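4.3 Chore readiness: what the Voyle bench unit can be set to do

Read this section before assigning any kitchen chore to the unit. It applies to the two-arm Voyle bench supplied by Nusovden with control software Fukport 7. The single-arm version is covered in section 6 and cannot carry out the oven routines at all.

Household chores are graded A, B or C. Grade A chores may be left to run with a person elsewhere in the room. Grade B chores need a person at the stop button. Grade C chores are not yet reliable enough for use and are locked in the menu. The grades were set after bench trials at the Burnley workshop and are reviewed with each software release.

Grade A: moving unbreakable items between marked positions; placing dry items on a plate; stacking empty trays.
Grade B: opening and closing a drop-down oven door; loading and unloading a cold toaster oven; wiping a flat surface.
Grade C: handling hot food; pouring; cutting; anything involving glassware.

The grade of a combined routine is that of its hardest step. A routine that opens the oven and then plates an item is therefore grade B throughout, including the plating.

4.3.1 Preparing the bench for the oven routine

1. Switch off the oven at the wall and unplug it. Allow it to cool fully.
2. Lay the mat on the tabletop and smooth out any raised folds. Small creases do not affect the routine.
3. Place the oven on the left of the mat. The door must be able to fold down completely without touching either arm at rest.
4. Place the tray and the plate on the right, within reach of the right arm.
5. Clear everything else from the mat.
6. Press HOME and wait for both arms to stop.

CAUTION: Do not reach between the arms while the amber lamp is lit. The arms may move without a further signal.

NOTE: Highly reflective trays can cause the unit to misjudge the height of the tray edge. If this happens, reduce the overhead lighting and repeat step 6. Do not cover the tray with a cloth.

4.3.2 Running the routine

1. Select CHORES, then OVEN, then LOAD or UNLOAD.
2. Confirm the item type. If the item is not listed, choose the nearest shape. For ridged or uneven items, choose ROUGH, which closes the gripper more slowly.
3. Set the grip limit to 13. Higher settings mark soft items and do not improve the hold.
4. Stand at the stop button and press START.
5. Watch the door. If it stops part of the way, press STOP, open or close it by hand, and press RESUME.

The left arm is assigned to the door and the right arm to the item.

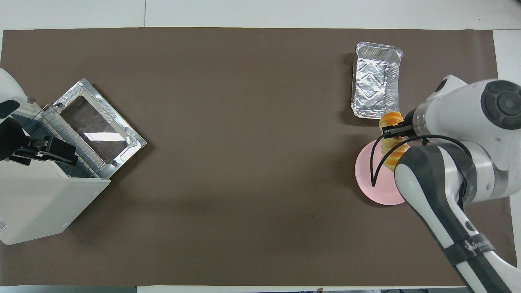
This division should be kept wherever possible. Swapping the arms is permitted in the menu, but the reach to the oven rack is then shorter and the cable at the wrist is more likely to catch on the door.

4.3.3 Expected results

In the Burnley trials the door step was completed at the first attempt in 91 per cent of runs. Most of the remaining runs were recovered by a second attempt. A person does the same job in a few seconds; the unit takes around 2 minutes for one item, door included. Owners should plan on that basis. The unit does not at present save time on a single item, and its use is limited to repeated loading where a person is already at the bench on other work.

The following faults are known and have no setting that cures them:

Item turns in the gripper. Press STOP, remove the item by hand, restart from step 4.
Item released above the plate and rolls. Use a plate with a raised rim.
Door rebounds when released. Check that the hinge is clean. If the fault continues, the oven is unsuitable.

WARNING: The routine does not detect heat. A successful run with a cold oven is no evidence that the unit can be used with a hot one. Grade C locks must not be bypassed.

4.3.4 After use

1. Press HOME, then POWER OFF.
2. Wipe the gripper fingers with a damp cloth. Do not use solvent.
3. Inspect the wrist cables for wear. See section 8.2 for replacement.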